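The rate was for accepted folds. Hortensia Arancibia read that line three times before she signed, because she had worked piece rate at a cannery and knew where the money leaked out. Accepted by whom? The contract from Zundero said "by review," and left it there.

The grippers came on a Tuesday in a box packed with gray foam. She put one on each hand and opened and closed them in the kitchen. They weighed more than the man on the phone had let on. His name was Guido Benedetti and he had a pleasant voice, and he had told her that in a week she would forget she was wearing them.

"Do I get paid for the week?" she had asked.

"For the accepted ones," he said.

She was supposed to use her own bed and her own clothes. Zundero wanted real homes. She put on the flowered sheet, the one her sister had given her, and carried in the basket from the back porch. The first job on the list was called Knitwear, Striped or Patterned, 30 repetitions. Fold, place, release, open it up again, start over. There was a video of a young woman doing it in a white room with nothing on the walls. She never once had to chase a sleeve.

Hortensia chased sleeves. The jaws closed flat and square, and wool does not like to be picked up by anything flat and square. She would get a good grip on the hem and find she had two layers, or she would swing the left side over and the whole thing would slide toward the pillow end. By noon she had a sore thumb and a method. Lift late, pull toward yourself, set it down before you think it's time.
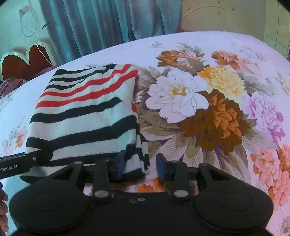
The striped one, with the jaws open.

She sent in the first batch that evening. Eleven were accepted. The rest came back with a two-word note, "Hesitation present."

She called Guido.

"The system learns what you show it," he said. "If you hesitate, it'll hesitate."

"I was looking at it."

"Sure."

"You have to look at it. It's different every time. You shake it out and it comes down different."

"They want it smooth," he said. She could hear him typing to somebody else. "Think of it this way, you're the teacher."

She had known teachers. They got a chair and the summer off. She asked him what the thing was going to do when it came down different, if it had only ever been shown the times it didn't. He said that was a terrific question and he would pass it along to the team at Stella. She had not heard of Stella before. He explained that Stella was the software side, and that Horrocks made the arms, and that the whole thing would one day be sold in a hotel package called Trosari. She wrote the names down on the back of the electric bill. Four outfits, then, between her thumb and whoever was going to buy this.

For the next week she folded without looking. It was not hard once she gave up caring how it came out. She kept her hands moving at one speed, the way you would stir a pot while talking, and if the hem flopped she let it flop and carried on as if she had meant it. The acceptances went up. One night all 30 went through, and she stood by the bed looking at the last of them, which was crooked as a dog's leg, with an arm hanging out.

She got up to 200 a day by July.

Her sister came by and watched from the doorway with her purse still on her arm. "That's not how you fold a sweater," she said.

"It's how they like it."

"Mama would have made you do it over."

"Mama didn't pay by the piece."

Her sister picked up the sweater, snapped it once in the air, and did it on her forearm, without the bed at all — tuck, tuck, over. She laid it down on the flowers. It took her about as long as a sneeze. Halfway through she had stopped, felt along the seam with her fingers, and turned the whole thing around. Hortensia had seen the stop. It was exactly the kind they sent back.

"Do that again," Hortensia said. She held out the grippers.

Her sister looked at them. "With those? No."

Guido called on Friday to say they were very happy with her numbers. A demonstration was coming up, with the arms, for the hotel people. He wondered if she would like to see the video when it was done, since so much of it was hers.

She said she would. She asked whether they would be using a sweater.

"Towels," Guido said. "For now they're going with towels."

She hung up and worked her thumb until it cracked. Then she shook out the sweater, let it come down however it wanted, and put her hands back in.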